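Welent opens folding furniture range to community venues
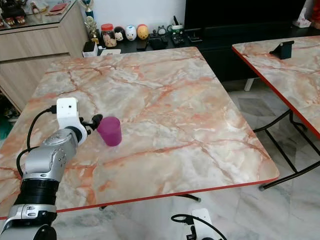
A purple tumbler on one of the marble-patterned tables, with a second table alongside.

Dovcombe, March 20, 2026 – Welent has announced that its marble-patterned folding tables will be offered to community halls, clubs and small cafés from May. The range was previously sold only to private households.

The square tables have a patterned top in pink, cream and orange, finished with a thin red trim, and stand on black metal legs. They are intended for venues that need to set out a room for refreshments in the morning and clear it again by the evening.

The tables will be supplied through the Risness trade catalogue in sets of three, with delivery included for venues in Dovcombe and the neighbouring parishes. Each set is covered by a guarantee of five years. Replacement trims and feet may be ordered separately.

Deisy Puma, head of furniture at Welent, said: "Halls have asked us for a table that is cheerful to look at and can be put away by one person. We are pleased to be able to supply them directly."

The colours were chosen by the Condori design studio, which has also prepared a matching bench for release at a later date.

Venues wishing to place an order should quote reference 932 when contacting the Welent trade desk.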